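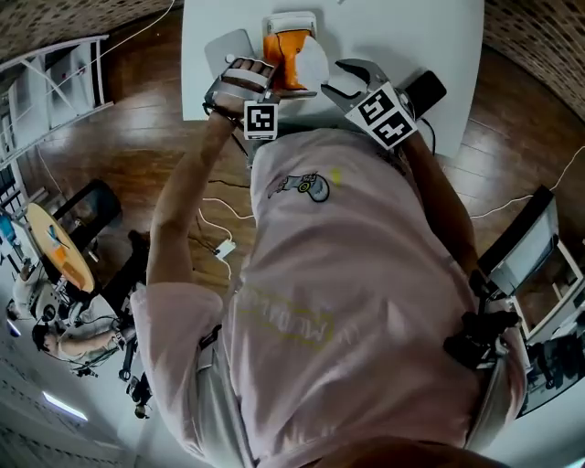 Kitodska Handheld Gripper Kit: a semester with the Menon student robotics club

Our club borrowed money from next year's travel budget to buy this kit in September, and I promised everyone I'd write up how it went. Short version: we love it, with a few complaints that I'll get to.

If you haven't run into these yet, the idea is that you record a task by doing it yourself. You hold a gripper in each hand, do something on a table (pick up a toy, move it, put it down), and the kit logs how the jaws moved and where they were. Later you train a policy on all those recordings and try it on an arm. For a student club this is fantastic, mostly for the reason that you don't need an arm for the first half of the project! We have one arm. We have a lot of members.

What's in the box: two grippers, printed markers with their mounting plates, a charger, a hex key, and a card with a link to the software. No carrying case, which is a pity at this price. Ryan Ashworth lined an old trumpet case with foam and it has been perfect.

Setup. Mounting the markers took us one evening. The plates go on with small screws and there is a right way up for each one, which the card mentions in tiny print on the back. We had one on upside down for our entire first session and spent most of it blaming the lighting. Once they were right, tracking was steady on a plain table. It got jumpy whenever somebody's sleeve drooped over a marker, so short sleeves or rolled cuffs are now a club rule. Glossy tape over the markers is a bad idea too. Ask me how I know.

The grippers themselves are the best part. The jaws open and close smoothly, the squeeze is light enough for long sessions, and after the first ten minutes you more or less forget you're not using your fingers. Imogen Bickerstaff, who has the smallest hands in the club, found the reach to the trigger a bit of a stretch until she moved the grip to its inner position. Then she out-recorded all of us. The only real wear so far is on the pads, and those slide off and can be swapped.

Two-handed tasks are where it gets really fun. One hand holds a thing, the other hand does something to it – and you find out how much your hands quietly negotiate with each other all day. Our first few recordings of a handover looked like two crabs arguing. By October they were smooth, and people were lining up for a turn.

We finished the semester with 958 recordings that we kept. I'm including the number because the forum posts I read before buying were all vague about what a small group can do. We met in the late afternoon, usually with one person on the grippers and another on the laptop naming files and calling out the next starting position. Swap the roles often. Your shoulders will thank you, and the person naming files gets sloppy too.

The software is fine. It records, it plays back, it exports. The labeling screen is a slog, and if you mistype a task name you have to fix every file by hand. Ruth Parsons wrote a little script for that in her lunch hour. There's also no warning when the disk is nearly full, and we lost more than 30 recordings to that one before I learned to check. I wrote to support and got a friendly, useful answer by the next morning, so I have hopes for an update.

Does the trained policy work? Sometimes, and the first time ours picked up a toy from a spot we'd only half covered, the whole room yelled. It's still shaky on anything thin or flat. More variety in where we start the objects has helped more than any setting we've changed, and that was a good lesson for the newer members, who (like me) wanted to fiddle with settings all night.

Things I'd want to know before buying:

You'll need your own laptop with a decent graphics card for the playback view. An older machine will record, but the preview stutters.

Buy spare pads with the kit. Shipping them separately costs nearly as much as the pads.

Plan where the cables go. We run ours under the table now.

Print a second set of markers on matte paper. Ours got scuffed in the trumpet case.

I'd give it four and a half stars, and I'd buy it again. We're trying lids and jars next, and Ilham Purba is already collecting containers from everybody's recycling.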